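Loss of grip during shirt hanging: fault report
Elaheh Ghasemi and Tín Vũ, Clastum project group
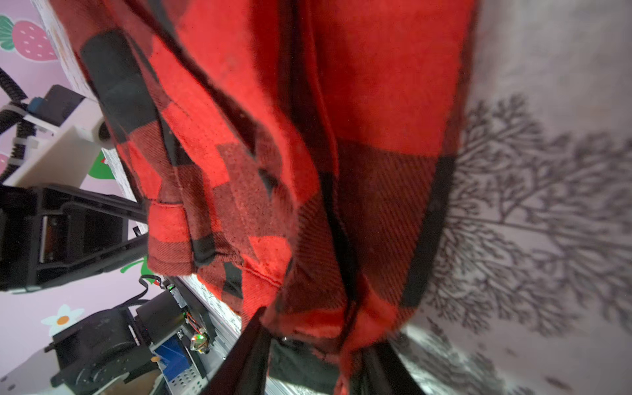
Figure 1. Wrist camera view with the flannel shirt held between the gripper fingers.

1. Background

Our project uses a small robot arm to pick up a shirt, lift it and carry it to a rail. The arm is the one we call Lanenon in the rest of the project papers. It has a two-finger gripper and a camera at the wrist. The control program was written by Tín. Elaheh built the test setup and kept the log.

In May the arm dropped shirts during the carry, and on one run it carried on moving after the drop and pulled a sleeve into the elbow joint. The run was ended with the stop button. There was no injury, but the elbow servo overheated and had to be replaced. This report covers what we found and what we changed.

2. What happened

The fault showed up in a batch of 97 runs with the flannel shirt. Most went as planned. In three of them the cloth slipped out of the fingers between the lift and the rail. The first two drops were harmless and the shirt landed on the table. We noted them as "bad grasp" and went on, which we now think was a mistake. We should have stopped after the first one and read the servo log.

On the third drop the shirt fell across the forearm. The program still believed it was holding something and started the turn towards the rail. A sleeve went into the gap at the elbow and the joint stalled. Elaheh pressed the stop. The servo housing was too hot to touch when we opened it, and the room smelled of it for the rest of the afternoon.

3. Finding the cause

We first suspected the camera. Checks and folds are hard for the grasp detector, and we expected it to have picked a point too near the edge of the cloth. Going back through the saved pictures did not support this. In all the dropped runs the chosen point was well inside the shirt.

The servo log was more useful. The gripper position is read as a raw number, and our program treated anything above 937 as "closed on cloth". With a thick bunch of flannel the fingers stop early and the reading is clear. With a single layer the fingers close nearly all the way and the reading is almost the same as for an empty gripper. The program could not tell a thin grip from no grip.

There was a second problem. The position was only checked once, straight after closing. If the shirt slipped out later, nothing in the program would notice.

We also found that the rubber on one finger pad had started to peel at the tip. We could not show that this caused the drops, but it will not have helped.

4. Changes made

The gripper is now checked all through the carry. If the reading changes by more than a set amount, the arm stops where it is and waits for a person to restart it.

A current limit was added to the elbow servo so that a stall cuts the power to the joint. Before this the only protection was the stop button.

Both finger pads were replaced with new ones from Stivby. The gap at the elbow was covered with a sleeve of thin plastic held on with cable ties. It rubs a little at full bend and will need a better fixing.

The run sheet has a new line for drops. Any drop now ends the session until the log has been read.

5. Remaining problems

The single-layer case is not solved. The arm stops safely if it loses the cloth, but it still picks up thin grips that are likely to slip. Dr Daneshvar suggested weighing the load through the shoulder servo, and Tín has started on this. The readings are noisy while the arm moves, so it may only work when the arm is held still after the lift.

We have not repeated the full batch with the new program. The replacement servo has a slightly different zero position and the arm has to be calibrated again first.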